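Can a machine put together flat-pack furniture yet?

Posted in Home & Workshop, April 7, 2023
637 views

Geert Desmet
Hello all, and forgive the long story. My wife and I run a little guesthouse in Balville and we have 36 bedside shelves to assemble before summer. My hands aren't what they were - two of us did the last lot in January and I was sore for a week. Is there a machine that could do even part of this for me, or am I dreaming?

Behrouz Najafi
You're not dreaming, Geert, but you may be a few years early. I spent 25 years in a cabinet shop, and holding a panel is the part machines manage nicely. A flat board with the holes already drilled is about as friendly as it gets.
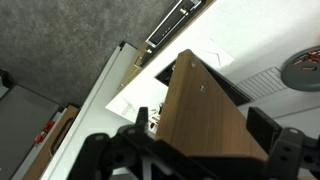 Where it gets hard is the next bit, lining a hole up with a peg and feeling when it's seated. You and I do that without thinking. A machine needs everything laid out the same way each time, and by the time you've arranged all that - well, you could have built the shelves. For now I'd get a good electric screwdriver and a padded mat, and take plenty of coffee breaks.

Lill
no robots but my nephew does it for pizza. good luck with the guesthouse!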